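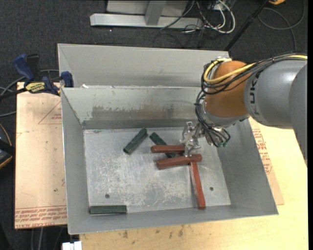

3. BIN AND BLOCKS

Notes by Doğukan Dursun, section 3 of the Nindport report. Sections 1 and 2 are with Savus, section 4 still to come.

Our question was small. If you drop long blocks into a bin with sloping walls, where do they end up, and how many finish on top of each other? Sarmiento's group did the same with cubes last year and got a nice even spread. We wanted to know if long shapes behave that way. They don't.

The bin. Gray sheet metal, open top, walls sloping in to a flat floor. Stands on the pale yellow table, one side over on the board with the sheet on it. Floor is scratched all over and the back wall has a brownish patch where the coating looks rubbed. We asked for a newer one, no luck. There are two small holes in the floor, left and right toward the front. We used those as our landmarks for the sketches, so "left hole" and "right hole" from here on.

The blocks. 6 per drop, three dark green and three reddish brown. Color was only for telling them apart on the sketch sheets. Nillach cut them for us and sanded them in April.

Method. Hold the blocks over the bin in a bundle, let go, wait, sketch. Every block gets one code: flat on floor, against a wall, or crossing another block. If two codes fit, we took the crossing one. We changed this rule after the first afternoon so the early sheets had to be recoded, took forever.

A layout like the one at the top of this section is pretty typical for what we got. Red ones bunched right of center, one of them lying over a green, another green off by itself in the lower left corner against the front wall. One green diagonal in the upper middle. Lots of open floor on the left and still they cross.

Results. 2209 block positions coded in total. Of these 1644 were touching or crossing at least one other block, the rest lay alone. Wall positions were rarer than we expected, the slopes seem to send things back to the floor. The front wall got the most of them, and we think the table may not be level. Should of checked that at the start.

Problems
- Sketches from the two of us dont always agree on which block is on top. We recoded 2 sheets together and kept the rest as they were.
- Dropping by hand is not the same every time. Height was marked with tape but the tilt of the bundle wasn't controlled.
- No separate counts for green and red. Could be done from the sheets if someone wants it.

Still to do: level the table, repeat with the bin turned around, redo figure 5 with bigger labels. Savus has the sheets in the blue folder, ask before taking them.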